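Unit 6. Chores as a benchmark: where the machines stand
Course notes, December 2019

Household work is hard to automate for reasons that differ from those in a plant. A shop-floor cell fixes the part, the pose and the lighting. A kitchen fixes none of them. The planner must recover pose before it can choose a grasp, and a mug on its side offers a different set of grasps than a mug standing up: rim, handle, outer wall.

Terms for this unit. A grasp is stable if it resists a stated disturbance – a push or a lift. A regrasp is any release followed by a second contact. Righting counts as a separate task from picking, and is scored separately.

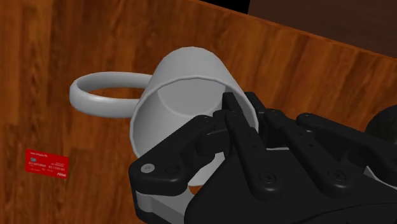 Simulation is cheap, and its contact models are the weak point. Friction at a rim is set by one coefficient, and small errors there change the outcome. In the Werkia exercise you will run 800 trials in simulation, then compare against the 300 bench trials supplied by Trokska. Report the two rates separately. Do not pool them.

Shop-floor tasks fare better. Bin picking of rigid parts is in daily use; cable routing and mixed kitting mostly are not.

Reading: Clasirwood handout, sections 1 and 2. Problem set due at the start of Unit 7.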